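# Household Basket Records — Clerstead set

README and data card, release 2

Maintainer: Luana Barros
Object lists and naming: Nivaldo Lopes
Image checks: Chae-won Yeom
Last revised: Wednesday, October 20, 2021

## Summary

This folder holds pictures and written records of plastic storage baskets of the kind used in laundries, pantries and kids' rooms. The set was started to support a plain question from the Dekis storage project: how much of a basket has to be visible before a person, or a program, can say what part of it they are looking at. Perforated baskets are awkward for this. Their walls repeat, the background shows through them, and a near wall and a far wall in the same colour tend to merge.

The set has 332 records. Each record covers one basket on one occasion and carries from one to several pictures plus a text file. There are 74 distinct baskets. Solid tubs, wire baskets and woven baskets are out of scope and have been moved to the Wovuson set, which has its own README.

## Folder layout

- `records/` — one subfolder per record, named by record number
- `parts/` — the parts vocabulary, one term per line
- `splits/` — train, validation and held-out lists
- `notes/` — free-text remarks from labellers, lightly edited
- `retired/` — records withdrawn after checking, text only

Subfolder names are padded to four digits. Older scripts that expect three digits will skip everything, without an error message.

## Fields in the text file

`basket_id` — stable across records. If the same basket was recorded again in a later session, it keeps its number.

`colour` — one everyday word. Use "white" for anything from bright white to off-white. Cream and ivory were separate values in release 1 and have been merged, as labellers could not agree on them under different lighting.

`wall_pattern` — one of: square, round, slot, mixed, none.

`rim` — plain, ridged, rolled or unknown.

`parts_visible` — terms from the parts vocabulary, separated by commas. List a part if any piece of it can be seen, even a small one.

`see_through` — yes or no. Yes means that something behind a wall is visible through its openings. It does not matter whether that something is the surface underneath, another wall of the same basket, or an item inside.

`contents` — yes, no or unclear. See the section on contents below before using this field for anything.

`surface` — colour of whatever lies behind or under the basket.

## Parts vocabulary

The vocabulary is short on purpose. Octavio Escobar drafted a longer one for the first release, with separate terms for each kind of edge, and labellers used less than half of it.

- rim: the thick edge around the opening
- rim corner: the curved part where two sides of the rim meet
- lattice: any area of wall with regular openings
- bar: the plastic between two openings
- ridge: a raised line moulded into the wall or rim
- tab: a small outlined or recessed area, with or without a mark in it
- strip: a flat band of plastic or other material that can't be assigned to any of the above
- base: the floor of the basket

"Handle" was dropped. On many of these baskets the handle is only a gap under the rim, and the term was being applied to the gap, to the rim above it, and to both together. Records that used it now say "rim".

## Views

Every record has a `view` value for each picture: wide, close or mixed. Wide means the picture shows enough of the basket to tell how its sides relate to each other. Close means only a part of the wall or rim is shown. A record can contain both, and those records are the most useful for matching parts between views. White baskets on a teal surface are the main group here.
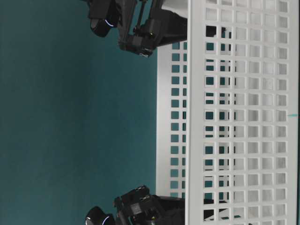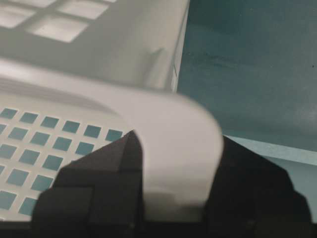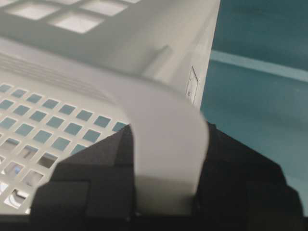 Matching between views is done by hand and stored as pairs of part terms, never as points. We tried points in February and gave up on them. On a regular lattice, one opening looks much like the next, and two careful people would place the same point one column apart and both be sure of it. If you need finer matching, work from a rim corner or a tab and move outward. Ridges are the next best choice, although they can run the full length of a side and so only fix the position in one direction.

## Labelling rules

1. Label what can be seen. If a basket most likely has four rim corners but one is in view, enter one.
2. Do not use the lattice to estimate the size of the basket. Opening size differs between baskets and sometimes between the upper and lower parts of the same wall.
3. When two walls overlap, record `lattice` once and set `see_through` to yes. Do not try to sort the openings into near and far.
4. Shadow on white plastic can pass for grey plastic. Compare with the nearest bright part of the same wall before entering a second colour.
5. A tab with a mark that can't be read is entered as `tab`, with `mark: unread`. Please don't guess at brand names. Several early guesses were copied from record to record and had to be removed by hand.
6. Use `strip` sparingly and write a remark when you do. A flat white band might be part of the moulding, a strap, or something lying across the basket, and the remark is often the only help a later user will get.
7. Blur is not a reason to reject a picture. Set `sharp` to no and continue with the other fields.

## Contents field

The `contents` field is the weakest in the set. Perforated walls let through just enough colour to suggest an item, and white walls seen through other white walls look very much like folded cloth or paper. Janaína Batista rechecked 25 records from the held-out list without seeing the first labels, and the two rounds differed more often on this field than on all the others combined. The usual disagreement was between "yes" and "unclear".

The present rule is strict: enter "yes" only when an item can be named in at least a general way, such as cloth, bottle or toy. A patch of colour behind the mesh is "unclear". "No" requires a view into the basket from above with the base visible. Under this rule most close views are "unclear", and anyone training on the field should expect that imbalance.

## Splits

Splits are made by basket and not by record, so no basket in the held-out list appears in training. Within the held-out list there is no balancing by colour or pattern. White baskets with square openings are over-represented throughout, and results should be reported with and without them.

## Known problems

- The term "ridged" for rims was applied unevenly before the second release. A fine line along the rim was sometimes ignored. White baskets have been corrected; other colours have not.
- Some pictures are stored sideways and have been left that way. Terms such as "upper" and "lower" in the notes refer to the basket as it would stand on its base — where that is known — and otherwise to the picture as stored. The notes don't always say which.
- `surface` holds one colour only. Surfaces that shade from lighter to darker are entered under the colour covering most of the area.
- Teal, dark green and blue-green were all in use as surface values. They have been merged to "teal" in the text files but not in `notes/`.
- The `retired/` folder is incomplete for release 1.

## Suitable and unsuitable uses

The set is suited to part naming, to matching part terms between wide and close views, and to testing how a method copes with repeated patterns. It is not suited to measuring baskets, judging their strength or condition, or estimating how full they are. There is no weight, price or maker information, and none will be added.

## Changes since release 1

- Merged cream and ivory into white
- Removed "handle" from the parts vocabulary
- Added `see_through`
- Moved wire and woven baskets out
- Rewrote the rule for `contents`
- Replaced three-digit folder names

## Corrections

Send corrections to Luana with the record number, the field name and the proposed value. One line per correction is enough. Corrections to `parts_visible` should list the full set of terms for the picture, as partial lists have been pasted over complete ones in the past. Changes to the vocabulary itself are held until the next release.

Related items

- Wovuson set: wire and woven baskets
- Hermans set: lidded boxes and crates
- Dekis storage project: parts vocabulary, long version (withdrawn)
- Clerstead set: release 1 README
- Labelling notes: white objects on coloured surfaces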